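Korka Desktop Teardown Notes

Version 4, updated 2022-08-03

Welcome! Korka is a growing set of notes on taking apart retired office desktops and sorting what comes out of them. We love these old towers, and we want more of them to end up as spare parts on a shelf.

What's included

The set covers 42 desktop towers from the Arkener and Dunleavy offices. Each one has a text file with the order of removal, the screws used and where every part went afterward.

Files

towers.csv: one row per machine
parts.csv: one row per part, with condition
steps/: the removal notes, plain text
bins.txt: labels for the 6 storage bins

How we work

Lay the tower on its side, take off the side panel and look for the colored plastic first. On many office machines, blue marks the pieces meant to be moved by hand, and once you get used to that the whole case opens up so nicely! Unplug drive cables before you touch the drives. Memory comes out early, the power supply near the end. A full teardown takes roughly 30 minutes.

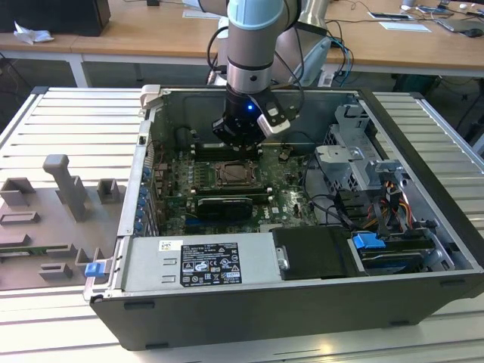
Do I need to remove the graphics card before the motherboard?
Take the card out first. It gives you room to reach the screws, and the slot won't get strained when the board lifts.

Known gaps

Fan sizes are missing for the Soltero batch, and laptops are out of scope for now. Corrections are very welcome, especially on screw lengths.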